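4.2 How people describe speckled surfaces

The most exciting result came from the free-description task. We gathered 1,432 written answers from our three sites, Goltby, Jernov and Szalai, and read every one of them. Plain colors gave us short, tidy answers. Speckled surfaces were another story! People reached for food, stone, birds' eggs and old kitchen counters, and many of them used two comparisons in the same sentence.

Word choice also shifted with the size of the specks. Fine specks were often called "dusty" or "salted," while larger ones drew words like "spotty" and "chipped." Speakers in Jernov leaned on stone words far more than the other two groups – a pattern we did not expect and would love to see tested again.

A second color on the same object changed things further. When a speckled item also had a plain patch, most writers named the patch first and came back to the specks later, if at all (compare the object in Figure 5).

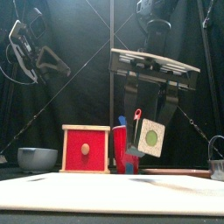
Figure 5. White speckled cube with a round light-green inset.

We see the same order in the Oluto word lists, where plain color terms come before pattern terms in nearly every entry. Section 5 takes up what this may mean for teaching color words to young children.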